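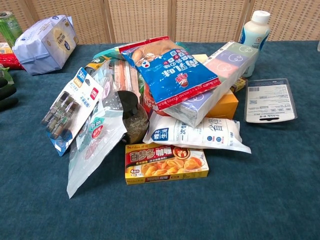

The sorting pile on the blue table, curry box at the front.

If you've been wondering why I keep asking everyone for their groceries, it's for robotics club! Our team, Erkesero, has moved on from foam blocks (so long, foam blocks) and the students are now working on real packages, all heaped together, which is a whole different animal. Boxes are easy enough. Soft bags are the ones that make people groan - they fold, they slide, and the edge you planned to grab is suddenly somewhere else.

Rehema Mohamedi has been running the labeling side, and she has the kids going through photos of each new heap and marking where one item stops and the next begins. We're up to 191 marked photos as of 2024-08-09, and I think I did maybe five of them before I was politely moved to snack duty. The tissues and the blue snack bag gave us the longest argument so far. If one thing is lying across another, do you mark the part you can see or guess at the rest? We went with the part you can see, and I'm still not sure I agree, but I was outvoted.

The students have split into two groups, Drarier and Prarov, and they'll each bring their own picking program to the November club meet. Drarier wants to start with whatever is on top. Prarov wants to start at the edges and work in, and they are very loud about it.

We could still use more packaging, especially crinkly bags and anything in a blister card - full or empty is fine, just please no glass. Drop it in the bin by the club room door, and come say hi while you're there!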